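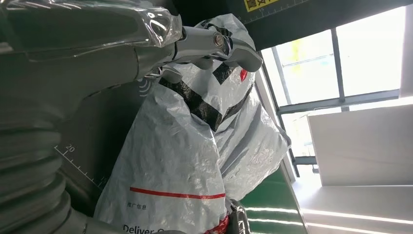 The trouble with "free" returns

Sumaiya Munasinghe has heard the word "free" too many times to let it pass. She spent 11 years buying knitwear for a mail-order house before moving to Nilwood, where she now advises small clothing shops on what to sell and what to quit selling. When I asked her whether free returns were good for customers, she laughed before I got to the end.

"Somebody is paying the postage," she said. "It's in the price of the sweater. If you keep everything you order, you're paying for the person who sends back four sizes."

I put it to her that shoppers seem to like the deal anyway. You can't feel the cloth on a screen, and a medium from one shop is a large from the next. She agreed with the second part and blamed the shops for it.

"They could measure the clothes. Lay the sweater flat, measure across the chest, print the number. That takes a minute. What you get is a chart that was copied from some other shop years ago, and a model who is six feet tall with pins down her back."

Pranab Khan runs one of the shops she advises. Lolley sells work shirts and plain trousers from a single room above a bakery, and until February it paid the postage both ways. He now charges 8 dollars for a return and nothing for an exchange. I expected him to tell me how well it had gone. He was careful.

"Sales dipped. I won't pretend they didn't," he said. "The returns dipped more. But then everything went strange in March, so what am I comparing it to? Ask me again in a year."

I liked him for that. A good deal of what gets written on this subject comes from companies selling a cure for it. Plenari, which makes a sizing quiz for online shops, told me that 87 percent of people who finish the quiz are "happy with their fit." I asked how many people finish the quiz. I have asked twice. Joni Karppinen, who answers the company's mail, says he is looking into it.

Munasinghe hadn't seen that figure and didn't want to. "Happy when? The day the bag shows up, or after the first wash?"

She is harder to pin down on what happens to the clothes that come back. I had read that most of them are thrown away, and I wanted her to confirm it. She wouldn't. At her old job, she said, a plain sweater went back on the shelf if the tags were on. Party dresses were another matter, and swimwear was hopeless.

"People want one terrible number. I don't have it, and I'd be surprised if the people quoting it do either."

So what does she do when she shops for herself? She owns a tape measure and writes to the shop. If she gets no answer in two days she buys elsewhere. Her last order was a gray cardigan, 40 dollars, and the sleeves were too long.

"I kept it," she said. "I roll them up."

Contact us | © 2020 Brabec | Back to top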